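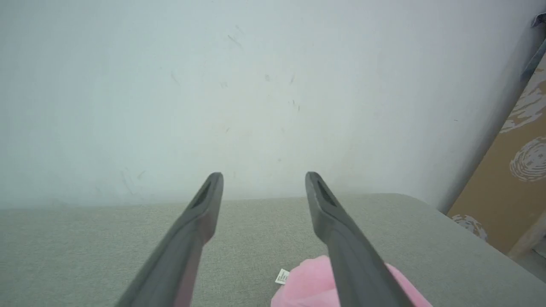 Wer eine Wohnung aufräumt, beginnt selten bei den Schränken, und so wollen auch wir in diesem Kapitel erst einmal bei den Flächen bleiben, auf denen sich der Alltag ganz von selbst absetzt: Stuhl, Hocker, Sofakante, Bettende. Solche Plätze laden ja geradezu dazu ein, schnell noch etwas abzulegen! Auf einem hellen, fein gewebten Bezug fällt schon ein einziges rosa Plüschteil auf, und wer dann noch das kleine weiße Etikett am Rand entdeckt, hat eigentlich schon gefunden, womit jede gute Textilpflege anfängt, nämlich mit dem Lesen. In unserem Lehrgang in Flallden lassen wir die Lernenden deshalb zuerst alle Etiketten suchen, bevor überhaupt ein Korb auf den Tisch kommt.

Kapitel 3
Textilien im Wohnraum: ablegen, ordnen, pflegen

Sie lernen auf den folgenden Seiten, Kleidung und Heimtextilien nach Material und Pflege zu sortieren, Polsterflächen frei zu halten und Bezüge schonend zu reinigen. Nehmen Sie sich ruhig Zeit dafür (die Übungen zum Falten brauchen erfahrungsgemäß mehr als einen Anlauf). Das Musterzimmer aus dem Lammers-Haushalt, das Sie schon aus dem vorigen Kapitel kennen, begleitet uns dabei weiter.

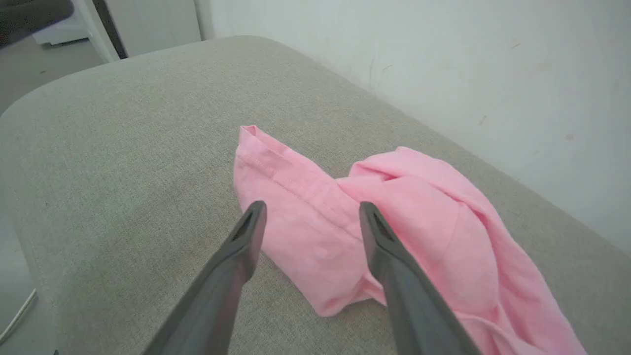
Abb. 3.1: Zusammengeknülltes rosa Kleidungsstück auf hellgrauem Polster

Bleibt ein Kleidungsstück so liegen, graben sich die Falten ein, und der Sitzplatz ist obendrein belegt. Schütteln Sie es aus, streichen Sie die Säume glatt und entscheiden Sie dann: Wäsche, Schrank oder noch einmal tragen. Werfen Sie bei der Gelegenheit auch einen Blick auf den Bezug darunter, denn dunklere Stellen im Gewebe sieht man oft erst, wenn man danach sucht.

Legen Sie für Übung 1 bitte drei Textilien aus Ihrem eigenen Haushalt bereit.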